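3.2 Collecting demonstrations in lived-in rooms

We had assumed at the outset that the hard part of the collection would be the gripping, and it is only fair to say that the gripping looked after itself rather well. What took up our evenings, and a good share of our tea, was deciding what a demonstration ought to contain when the room it is recorded in belongs to somebody and is full of their things. Earlier work in our group (the Stanberg recordings, described in Section 2) used a bare bench and a fixed set of blocks. A policy trained on those recordings did nicely on the bench and then went quite to pieces in a bedroom, so for the present set, which we call Stita, we asked collectors to work in homes and to leave the background exactly as they found it.

Each collector works with 2 hand-held grippers, one for each hand, and each gripper carries its own camera. No robot is needed in the home at all, a great relief to everyone who has ever tried to get an arm and its base up a narrow staircase. The collector simply does the job with the grippers in place of fingers, at whatever pace feels natural, and the opening of the fingers is stored alongside the video. We gave very little instruction beyond this. Karabo Mokgethi wrote a single page of guidance, and the line most often repeated back to us was "if you fumble, carry on", which we were glad of, as recoveries from a poor grasp are among the most useful things a learner can be shown.

The tasks fall into 13 families, and of these the one we call box handling gave us the most to think about. Soft packaging changes shape as soon as a finger touches it, clear film shows whatever lies behind it, and items in a box lean on one another in ways that a bench of blocks never does. Figure 4 is taken from this family, with both grippers in view and a clear plastic bag between the blue finger pads of the nearer one. A green packet leans in the box below, and the patterned blanket and the soft toys beside it are the sort of surroundings we had hoped to gather.

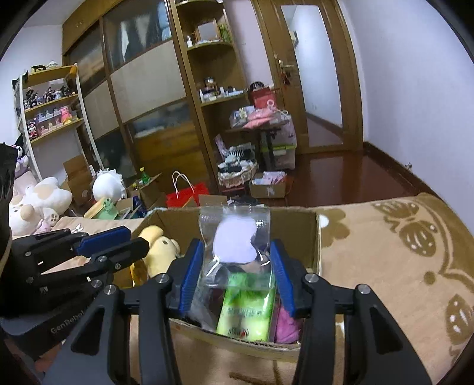 Figure 4. Box handling on a patterned blanket, from the camera on one gripper.

Ruben Coppens, reading a draft of this section, objected that a busy room does not by itself make a varied dataset, and that a learner could just as well memorise nine bedrooms as one bench. He would have us hold back whole homes when testing, so that no room seen in training ever turns up again.

We took this to heart, and the splits in Section 4 are made by home. It does cost us some training material, and Priya Strickland has argued, with some justice, that the rarer task families suffer for it. Where a family was recorded in only one home we have kept it for training and left it out of the reported scores. The labels for the start and end of each grasp were checked by hand before the splits were drawn, and we left the slow and awkward attempts in.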